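Bristis (bench kit)

Bristis is a two-armed bench kit for recording and replaying household handling tasks, sold by the automation supplier Jometti. The kit is supplied as a set of task props, a table covering plan, a recording program and a library of written task sheets. Robot arms and grippers are not included and must be bought or hired separately. The name is used both for the full kit and for the recording program, which Jometti also licences on its own.

Background

Jometti began work on the kit after an earlier single-arm product, the Gutov set, was judged too limited for tasks in which one hand must steady or open an object while the other fills it. The Gutov set was withdrawn in November of the year before Bristis went on sale. Its prop list was carried over in part, and recordings made with it can be opened in the newer program, although the second arm's channels are left blank.

The current edition of the handbook is dated Sunday, September 23, 2018. It replaced a loose-leaf version that had been sent out with the first kits and lacked the chapter on mounting.

Layout

The kit assumes two arms fixed at the rear of a flat table, each with a two-fingered gripper. The table is covered with brown paper and marked out in squares with blue masking tape. Start positions in the task sheets are given by row and column, counted from the front left corner as seen by a person facing the arms. The tape grid is a guide for whoever resets the props and is not used by the program for measurement. Jometti advises replacing the paper when it has creased, as a raised edge can catch a fingertip during low approaches.

Mounting plates are bolted down before the covering is laid. Cables and power units are kept behind the rear edge of the table, outside the reach of both arms.

Task sheets

The library holds 80 task sheets in six groups: opening, closing, placing, sorting, stacking and handing over. Each sheet states the props needed, the start positions, the order of steps and the conditions under which a run is to be thrown away. The drawer tasks are the most widely used. They call for a small cabinet with a single sliding drawer and one item of toy food.

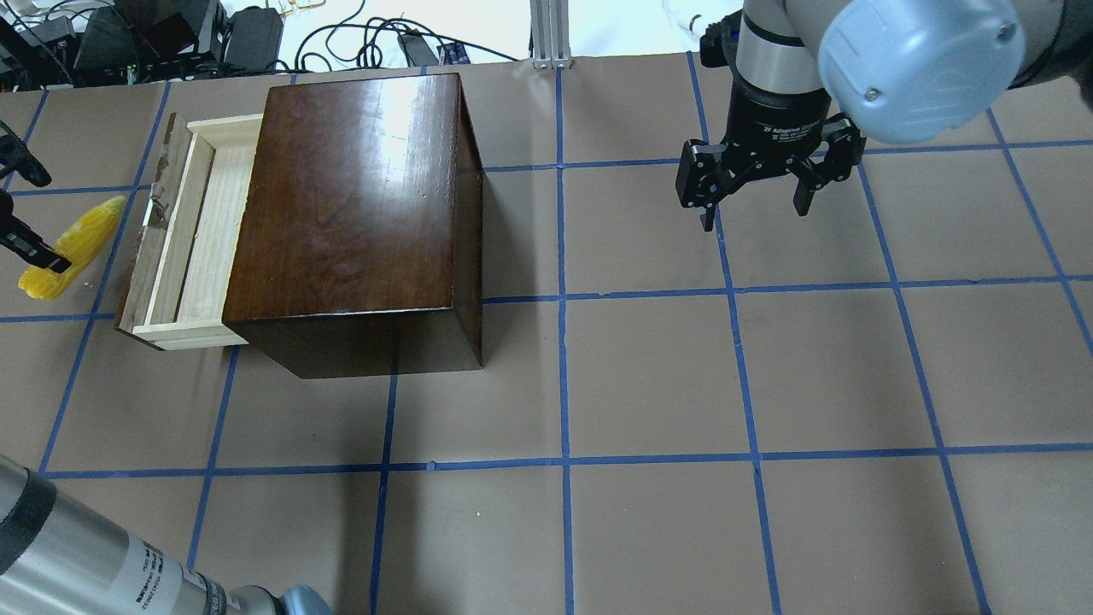

Cabinet with its drawer partly open; a toy corn cob is held in the gripper at left.

A drawer sheet may ask for the item to be put in or taken out, with the drawer left open or closed at the end. Difficulty is varied by turning the cabinet on the grid, so that the drawer faces one arm, the other arm or the front of the table. The handbook treats polished surfaces as a separate matter — glare from overhead lamps can hide the edge of a lid from one camera while leaving it clear to another — and recommends at least two viewpoints for any task that includes them.
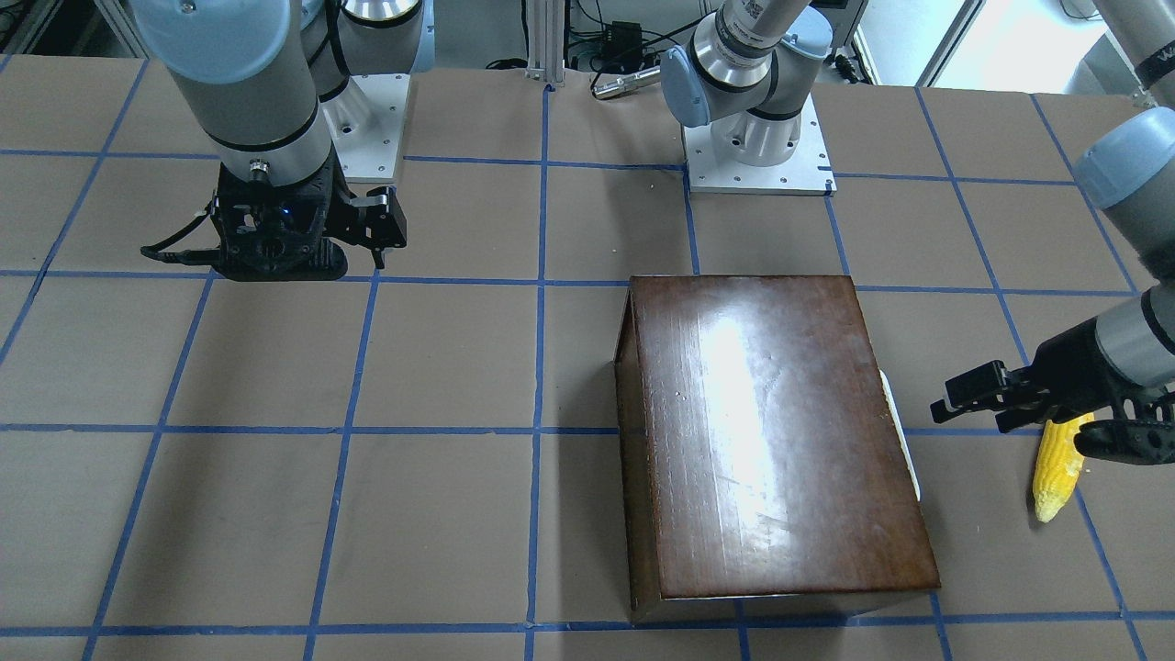
Recordings are stored one run to a file, with joint positions, gripper opening and video on a common clock. A run can be cut, labelled and replayed at reduced speed. Replay at full speed is locked until the user has confirmed the start positions on screen. The sample archive supplied with the kit contains 862 runs, of which 25 are deliberate failures kept for testing.

Reception

A review by the test workshop Onyshchenko found the task sheets clear and the clock reliable over sessions of over 6 hours. It was less favourable about the labelling screen, where a mistaken label could be corrected only by deleting it and entering it afresh. The reviewers also criticised the lack of spare props, in particular drawer runners, and noted that the handbook gives no limit for wear. Jometti has since added runners to its parts list. The labelling screen is unchanged.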